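Projektbericht: Ein Roboterarm, der beim Aufräumen hilft
Stand 02.02.2026

Im letzten Bericht war der Arm noch ein Haufen Teile auf der Werkbank, jetzt hängt er am Fahrgestell und bewegt sich! Britt-Marie Lindholm und ich bauen ihn in der Gemeinschaftswerkstatt Vestdale, ich mache die Mechanik und sie die Steuerung (na ja, meistens sitzen wir dann doch beide am selben Kabel). Intern heißt das Ding Dirnimley, fragt bitte nicht.

Die Aufgabe haben wir absichtlich langweilig gewählt: Stoff greifen, tragen, ablegen, und später etwas in einen Schrank hängen. Stoff ist aber fies. Er hat keine feste Form, rutscht aus den Fingern und sieht nach jedem Griff anders aus. Fürs Material hatten wir 700 Euro, und die Servos haben den größten Teil davon gefressen.

Ein paar Eindrücke, Schrank, Sofa und Handgelenk:

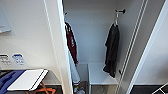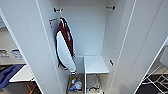
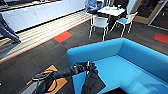
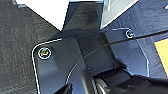
Jetzt zur Software. Die erste Version schloss den Greifer einfach, bis der Motorstrom über einem festen Wert lag. Bei Holzklötzen super, bei dünnem Stoff völlig daneben, da kam der Wert einfach nie. Britt-Marie hat das umgebaut: Der Greifer schließt nun in kleinen Schritten, und nach jedem wird der Strom mit dem vorigen verglichen. Das läuft mit 100 Messungen pro Sekunde und ist deutlich ruhiger geworden.

Was noch nervt, ist die Kabelführung. Wenn das Handgelenk ganz eindreht, spannt das Kabel, und dann meldet der Encoder Unsinn - einmal sprang der Wert von null auf 1747, und der Arm wollte sofort hinterher. Seitdem gibt es eine Grenze in der Firmware und einen Notaus in Reichweite. Bergþóra Kragh, unsere Betreuerin, möchte zusätzlich eine richtige Zugentlastung sehen, und da hat sie leider recht.

Bis März wollen wir den Halter neu drucken, die Schrauben sichern und das Einhängen an einem Haken testen. Die Fahrplattform bleibt erst mal, wie sie ist.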